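Chapter 7
Welcome Back: Designing for the Player Who Left

I quit Pokden twice before I ever worked on a game myself. The first time was over a dragon egg I couldn't hatch (I was 12, I took it hard), and the second was just life getting busy. What I remember best is the third time I opened it, years later. I had a bag full of things I didn't recognize, three quests half done, and a little red dot on every single button. I closed it again inside of a minute.

That minute is what this chapter is about. Chapter 6 dealt with new players, the ones who know nothing and are willing to be taught. Returning players are trickier! They know some of it, they've forgotten most of it, and they get grumpy if you treat them like beginners.

I'll use the word "lapsed" for anyone who has stopped playing but still has a save file or an account. Some books split lapsed players into short breaks and long breaks, and we'll do that too in section 7.2, but for now one word is plenty.

Let me tell you about Revow, a farming and trading game I helped with for a couple of years. Our lead designer, Hanne Kemppainen, had a habit I've since stolen. She kept an old account that she only touched every August. She'd sit down, log in cold, and talk out loud while the rest of us took notes. The first year I was there she spent most of her session looking for the market, which we had moved to the other side of the river in a spring update. We had put up a sign. She walked past the sign four times.

So we built a small thing called the Letter. If you'd been gone a while, a neighbor came to your door with a letter in your own character's words, listing what you'd been up to: the barn you were saving for, the crop in the north field, the person you owed a favor. It was capped at 243 characters, mainly since that was what fit on the paper we had drawn. Players loved it, and a few of them told us they'd stayed away on purpose just to get another one — a problem we'll come back to in section 7.5.

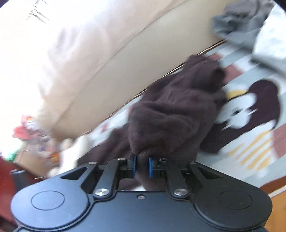 Page last changed: February 9, 2023

Now, the Letter was cheap. It needed a login date, a quest list and a bit of writing. Plenty of teams go the other way and hand out gifts. Herbridge, a card game you'll meet again in Chapter 9, gave every lapsed player 2000 coins and a chest of cards. Sounds generous, right? The trouble was that people opened the chest, saw a pile of cards with rules they'd never read, and had no idea which of them belonged in their old deck. Later the team cut the gift to 200 coins and added one practice match against a friendly opponent who played your old deck back at you. I still think that's a lovely idea, and I wish we'd had it first.

You'll notice both games did their teaching inside the story. Nikola Szczepańska, who wrote most of the Herbridge dialogue, has a rule for this that I'm going to ask you to use in the exercises: a returning player should make a choice before reading a second text box. It can be a tiny choice. Open the door or let them knock.

Before you go on, pick a game you haven't touched in a long time and start it up. Don't look anything up. Write down every question you ask yourself in the first ten minutes, including the silly ones ("why do I own so many hats?"), and keep the list somewhere handy. We'll sort it into groups in section 7.3, and you'll need it again for the project at the end of the chapter.

7.1 What players remember and what they lose

Start with the hands. Players I've watched come back to a game usually find the jump button well before they can tell you where they were headed.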